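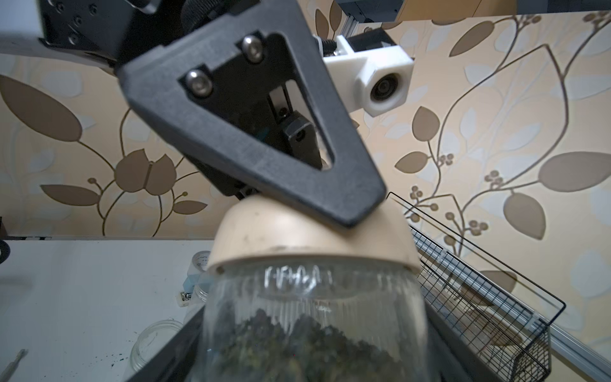
Pantry jar

A pantry jar is a container with a lid, kept on a shelf or counter, that holds dry food between the day you buy it and the day you eat it. I've been writing the kitchen entries for this site for 12 years and this is the one I get the most mail about, so I've gone through it again and fixed a few things (thank you, Dwayne Okafor, for the long note on rubber seals!).

Types of lid

Screw lids are the common kind. They're cheap, they go on fast, and they hold well as long as the thread is clean. Sugar in the thread is the usual trouble, and a damp cloth fixes it.

Clamp lids have a wire bail and a rubber ring. I love these and I own too many. The ring dries out in the end, so press it with a thumbnail now and then and replace it if it cracks.

Push-in lids just sit in the neck, held by a soft gasket. They're the easiest to open with one hand, which matters more than you'd think when the other one is covered in flour. Loose domed lids belong in a group of their own: they keep dust off cookies and look nice, but I wouldn't trust one with brown sugar.

Sizes

For a small household I'd start with 300 milliliter jars for seeds and spices bought in bulk, and 900 milliliter jars for rice, lentils and oats. Flour wants something bigger, with a mouth wide enough for a measuring cup. My own flour lives in an old Gallagher jar with a chip in the base, and it has outlasted two kitchens.

Square jars pack tighter on a shelf. Round ones are easier to scrape out and to wash. I go back and forth on this every January, when I empty the whole cupboard, and so far round is winning.

What goes where

Heavy jars go low, daily jars go at elbow height, and anything clear stays out of direct sun, especially nuts and whole grain flours, which turn stale sooner in light and heat. Small odds and ends (spare rings, clips, half-used packets) do better in an open basket than in a jar, where they vanish to the bottom.
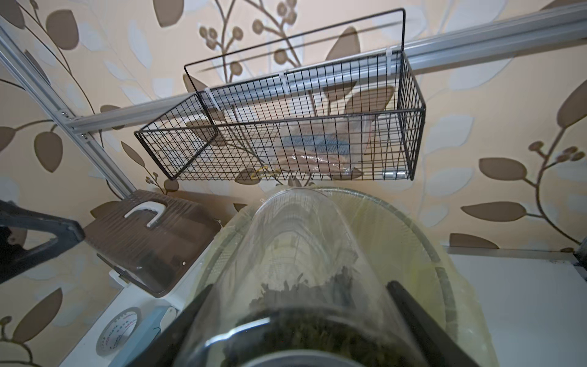 Wire mesh basket fastened to a metal rail with white zip ties.

Labels

Masking tape and a marker. That's my whole system! I put the name of the food on the front and the month I filled it on the underside. People who like printed labels should wash and dry the glass first, or the corners lift.

Cleaning

Wash a jar every time it runs out and let it dry fully, lid off, before you fill it again. Overnight is safest. Never top up old flour with new, tempting as it is. For smells that hang on, like cumin or coffee, leave a spoonful of baking soda and warm water in the jar for an hour and rinse well. Plastic lids hold smells longer than the glass does, so I keep one lid just for coffee.

See also: Bread box; Canister; Spice rack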